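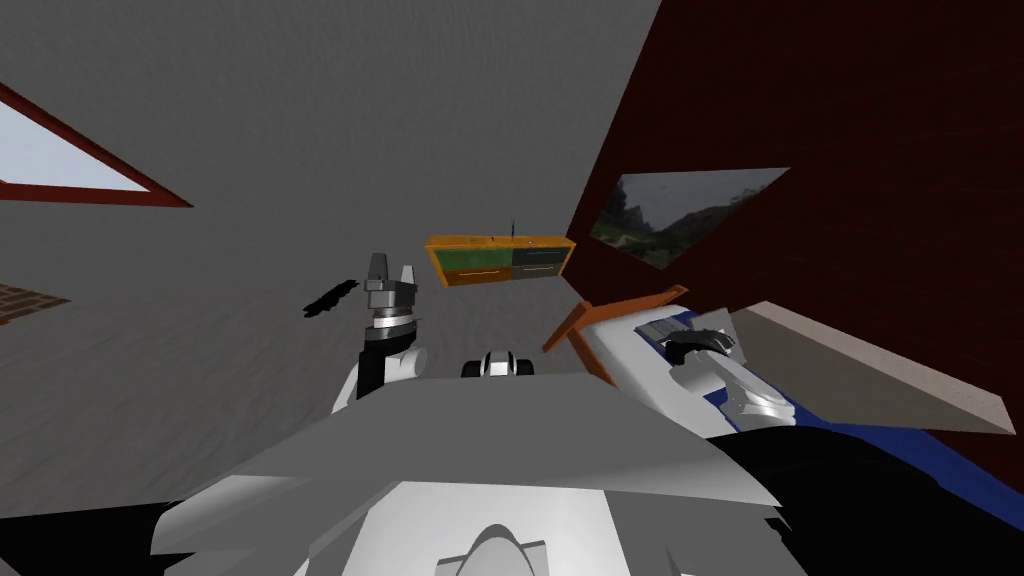 Brorer 16, two-arm simulation package
Reviewed by Itsuki Tamura, September 14, 2020

We have run Brorer on one workstation since July, mainly to rehearse cabinet tasks before they go to the real arms. Installation is simple and the stock rooms load quickly. Physics settings are sensible as supplied.

The serious fault is in balance recovery. Over 1,000 unattended runs, the torso lost its upright reference in 70. The head view tilts steeply, the walls slope, and the arm controller carries on sending reach commands as though the robot were level. No alarm is raised. The log records a normal finish, so a bad run can pass straight into the results.

Puler, which we used before, stops both arms at a set lean angle. Brorer has the same setting -- it is on the Safety page -- but it is ignored when the Dunbar room set is loaded. Support at Stiltitby confirmed this and sent a patch. A further 2,000 runs gave 16 silent tilts.

Good value for supervised work. I would not use its logs as evidence for a safety case. Export the torso angle separately and check it against your own limit.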